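About Emberg

Emberg is a photobook library, a small secondhand shop and, when we can talk ourselves into it, a publisher. We occupy the second floor of a former button warehouse on Tekin Street, above a tile showroom. There is an elevator. It is slow and it does work.

Most pages like this one open with a sentence about passion. We have read a lot of them while deciding which publishers to order from, and we have never found that sentence useful. So what follows is mostly practical, with a few opinions about the business we are in, which we like less the longer we're in it, even though we go on buying the books.

How it started

Rohani Lau opened the library with her own shelves after fourteen years as a picture editor at a regional newspaper. She had been buying photobooks the whole time and had begun to suspect she was looking at them once, when they arrived, and then never again. She wondered how many other people were doing the same. Quite a few, judging by what we get offered in donated boxes: books still in shrink-wrap, signed, numbered and unopened.

The library now holds 3124 titles. That figure includes zines with a spine and leaves out zines without one, which is a distinction we regret making and are too far along to undo.

What we think about "sold out"

A photobook is announced in an edition of 300. It sells out in an afternoon. Within a month a dozen copies are for sale at four times the price, and the book starts turning up on best-of lists compiled by people who may or may not have held one. Whether it is any good becomes hard to ask, partly because hardly anyone can see it.

We don't believe the edition size tells you much. Sometimes a small run is all the photographer could pay for, and we have every sympathy with that. Sometimes it is a sales method. When a publisher writes to us about an "instant rarity" we now ask how many copies went to reviewers, how many went to libraries and how many are in a closet waiting for the price to move. Two publishers have answered.

Our own answer is to buy one copy, put it on an open shelf and let people handle it with clean, dry hands. We don't use gloves. Covers get scuffed and corners get bumped. A couple of dealers have told us that we are destroying value, and they are probably right about the value.

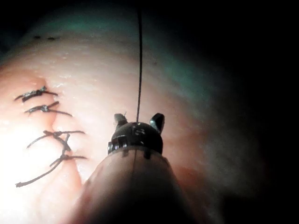
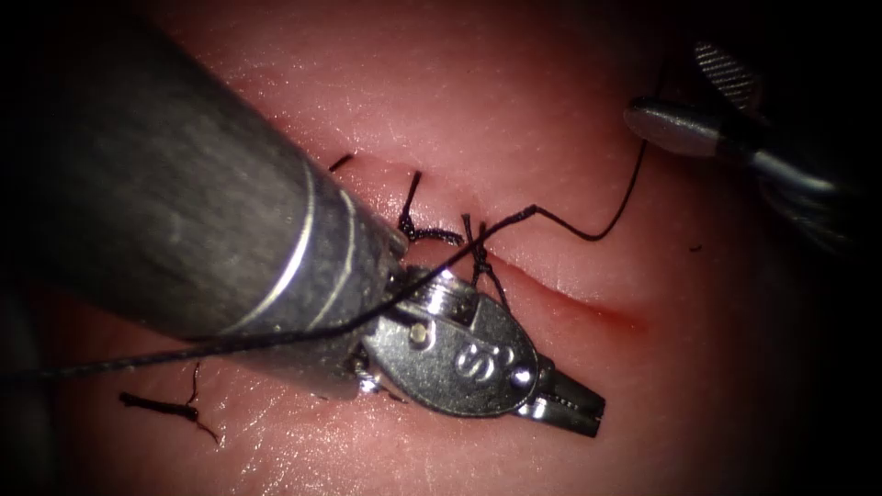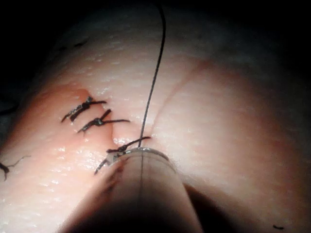
What we publish

Our imprint is called Plostard and it has put out five books. We would like to tell you they all found their readers. The first, a book of night pictures from bus depots, did well enough to pay the printer and the photographer. The second did not, and we still have 154 copies in the back room if you'd like one. It's a better book than the first, in our view, though we would say that.

We read everything that is sent to us and reply to all of it, slowly. A few things are worth knowing before you send a dummy:

We don't charge photographers to be published. Many presses do, under names like "contribution" or "partnership," and some of them are open about it and some are not. If a press has offered you a deal and you'd like a second pair of eyes on the contract, bring it in. We aren't lawyers, but we can usually spot the page where the money changes direction.

We are wary of the word "project." If you have been going to the same place with a camera for six years, say so and tell us what you keep seeing there.

We would rather look at a stapled stack of laser prints than a PDF. Sequence is hard to judge on a screen and paper shows up the weak spreads very quickly.

Essays are optional. We have cut more introductions than we have kept, including one that Rohani wrote herself.

The Floketach evenings

Twice a year we host Floketach, a long table of handmade books brought in by whoever wants to bring one. The name was made up by a member's daughter and stuck before we had thought of a proper one. There is no jury and there are no prizes. We've been asked many times to add a prize, usually by people who have just won one elsewhere, and we remain unconvinced that it would improve the books.

The next one is in August. Tables are open to anybody, and you don't have to be a member. Bring something to weigh the pages down, as we run the fans all evening in summer.

Who pays for this

A fair question to ask of any arts organization, and one that a surprising number of about pages manage to skip. Membership covers the rent, or most of it. Secondhand sales cover the rest of the rent and the heat. Purchases for the library come out of a small fund that members can add to if they like. Rohani draws a part-time salary and does photo research for textbooks to make up the difference. We have had one grant, which paid for shelving and took longer to report on than the shelves took to build.

We take no advertising and no review copies with conditions attached. If a publisher sends us a book, it goes on the shelf and we may say in our newsletter that we found it dull. One or two have stopped sending. We do sell books by some of the same publishers we criticize, and you should bear that in mind when we praise one.

About the newsletter

It goes out when there is something to say. It has reviews of books we have lived with for a while, at least a season and often longer. First impressions of a photobook tend to be impressions of its cover and its paper, and a well-chosen cloth can carry a thin set of pictures a long way. We've been fooled plenty of times. There's a shelf near the window, marked "second thoughts," for books we reviewed warmly and would now review less warmly. A few have gone the other way, and they are on it too.

We don't give stars. We don't do end-of-year lists either, though we did for the first two years and they were by far our most-read pages.

Visiting

The reading room is free to use and you don't need an appointment. Membership is needed only to take books home. You can borrow 2 at a time for three weeks, and if you forget them we will send a polite note, then a less polite one. Bags go on the hooks by the door. Pencils are fine and pens aren't. Coffee stays at the counter, including yours, including when it has a lid.

Students are welcome, and so are entire classes if the teacher writes ahead. We'd ask that the class be sent in with a question to look into. "Be inspired" has not produced much so far besides phone pictures of covers.

If you have books to sell, please send a list first. We can't make offers on boxes left in the stairwell. We pay a third of what we expect to sell a book for, half if you take it in store credit, and we'll show you how we got to the price. You may well do better selling the expensive ones yourself online, and we will tell you when we think so.

Getting in touch

Write to the shop, in person or by mail. Rohani reads the messages herself, generally in the mornings. Dummies should be sent with return postage if you want them back, and most people do, so please put your address inside the book as well as on the envelope.

Page last checked for accuracy on May 14, 2026. The hours posted on the street door are more reliable than the ones on the map apps.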